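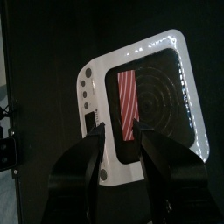
White-cased unit with a dark square window. Photo: Rararwood

News > Company Announcements > Small Appliances

Print this page | E-mail this page

Rararwood Extends Repair Parts Program to Countertop Appliances

SANELL, May – Rararwood, a supplier of replacement parts for household equipment, has extended its parts program to cover countertop appliances. The program previously covered laundry and refrigeration equipment only. The new catalog section lists 111 parts, including door latches, hinge pins, window gaskets, control knobs, rubber feet and cord strain reliefs.

Parts in the new section are stocked at the company's Sanell warehouse. Orders received before 3 p.m. are packed the same day. Orders for parts marked "made to order" are passed to the molding shop at Drariten and ship when the batch is complete.

"Most of the calls we get on small appliances are for a part that costs very little," said Tyson Turcotte, parts manager at Rararwood. "A latch breaks and the owner is told to replace the whole unit. We had the tooling for similar parts already, so the work was mainly in measuring and in writing the fitting sheets."

Each part is supplied with a printed fitting sheet. The sheet gives the tools needed, the order of disassembly, the screw sizes and the tightening limits for screws that enter plastic. Parts that sit behind a sealed cover, or that are connected to line voltage, are sold only to registered repair shops. The catalog marks these parts with the letter R after the part number.

Door latches and hinge pins are molded in glass-filled nylon. Gaskets are cut from silicone sheet. Sample latches from each batch are mounted in a test fixture at Drariten, cycled under load and then measured for wear at the contact face. A batch is held if any sample falls outside the drawing tolerance. Batch numbers are printed on the bag label and should be quoted in any claim.

The program was tried first with repair shops in the Chiang district, which ordered from a short list of parts. Comments from the shops led to two changes. Hinge pins are now sold in pairs, and the fitting sheets are printed on one side only so that they can be pinned above a bench.

Repair shops may open a trade account with no minimum order. Trade prices apply from the first order, and a further discount applies to orders of 100 pieces or more of a single part number. Knobs and rubber feet are also available in bulk bags of 200. Returns are accepted on unopened bags. Made-to-order parts cannot be returned unless faulty.

Owners who do not know the part number can send the model number from the rating label, together with the measured length and width of the old part. Measurements should be given in millimeters. The parts desk replies by e-mail with a part number, or with a note that the part is not stocked.

A printed catalog is available on request from the parts desk in Sanell. Press inquiries should be addressed to Tyson Turcotte at the same office.

Print this page | E-mail this page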